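Stevo Tabletop Arm: Gallery
Ostrowski Automation, Wostbridge

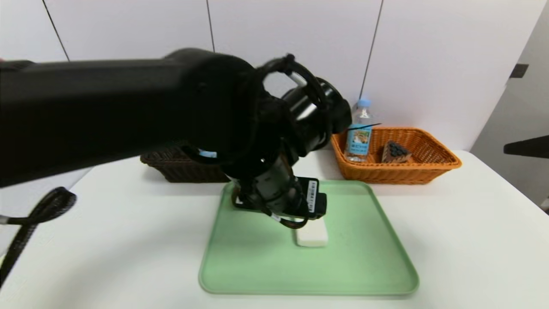 Stevo over the green tray, gripper above a small white block. The two woven baskets are at the back of the table.

Stevo is a tabletop arm for light sorting and tidying work. We sell it as a kit or rent it by the month, with setup included if you are within 39 miles of our Wostbridge shop. This page is for people who want to see the arm at a table before they call us. Prices and the full parts list are on the Kits page.

About the table
The tray is the pick area. Light plastic trays with a low rim work well, and most customers use one they already own. Baskets, bins or shallow boxes can go behind it, as long as the arm can reach over the front edge. Mixed items are fine. The arm does not need everything to be the same size or shape, but each type has to be taught once during setup.

About the gripper
The sensor module mounts on the side of the gripper assembly, and the cables follow the arm. Leave slack at the wrist when you fit them. A tight cable is the most common thing we get calls about. The maximum load is 300 grams, so small household items are the right range. Full bottles over that weight should be moved by hand.

Rental
The shortest rental is 8 weeks. Dariusz Szulc handles delivery and the first session, which takes most of a morning. He will level the arm, teach the first items and leave a printed sheet with the settings. You need a flat table and one grounded outlet.

Service
We ask for a check every 3,000 picks. The counter is on the start screen. Walter Henao does the service work at the shop and will also come out to Mandham, usually in the afternoon. Bring or send the gripper only; the arm can stay where it is.

Orders placed now ship in February. The next set of pictures will show the taller stand and the two-finger gripper pads, which are sold separately.

Back to Products | Kits | Rental terms | Contact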